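Forty minutes to the Jikora round and the arm still wasn't in the file.

She had the floor. She had the sky, or what passed for sky. Everything else had gone when the captain cleaned up the folder before lunch – so proud of it, too, all those old copies gone in one click – and now the Mundutside Robotics Club had a very nice grid and nowhere to stand a thing on it.
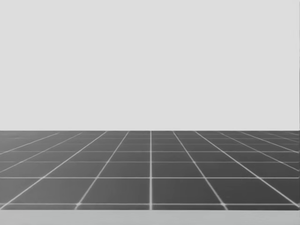 "Reload," said the captain.

"I did reload."

"Reload harder."

Her fingers were cold. The library always was, even in July, and the three of them had the table under the vent because the Bremari team got there first and took the good one by the window. Bremari had snacks. Bremari had matching shirts. Bremari, she was pretty sure, had backups.

Line 452. That was where it died. She scrolled, lost it, scrolled back. A path to a folder that didn't exist anymore. Fix that. Save. Next error, same thing, different folder. Fix that too. The youngest kid on the team read the names off his phone, from a picture he took of the screen two weeks ago to show his mom, and she typed them in as he went. Table. Arm. Gripper. Can, cube, boxes.

"Spell that one."

He spelled it. He spelled it wrong, then right.

Twenty-five minutes. The table came up floating. Actual floating, way above the grid, like a raft. The captain laughed and then stopped laughing. She dropped a minus sign in and the table sank to where it belonged. Then the arm, folded up stupid in a corner. Then the objects, all in one pile, which she pulled apart one at a time, muttering the numbers.

Eleven. No time to test the grip force. No time for the second camera. The Živković rules said the arm had to go for the right thing first try, no nudging, no keyboard once the clock was on, and she hadn't seen it do that since teh day before yesterday.

"Just run it," said the captain, very quiet.

She ran it. Took her hands off the keys and sat on them.
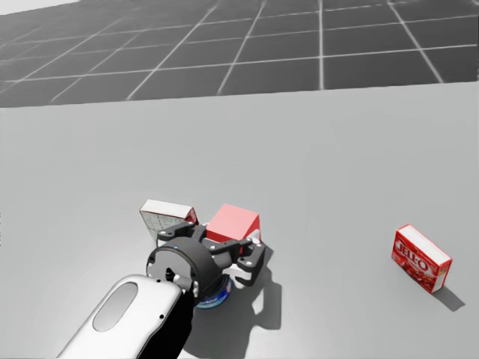 Too low, the boy from Bremari was saying over her shoulder, it's coming in too low, you'll knock everything over, ours did that all week, and did they want to borrow the Bremari offsets, because there were 2 minutes left before check-in and it was only one number.

She looked up. He had a cracker in his hand and crumbs down the matching shirt.

"Why would you give us that?"

He shrugged. It would be boring otherwise, he said. Last year they'd gone through with no one to race.

The captain opened his mouth. She kicked him under the table, not hard, and pulled the keyboard back toward her.

"What's the number," she said.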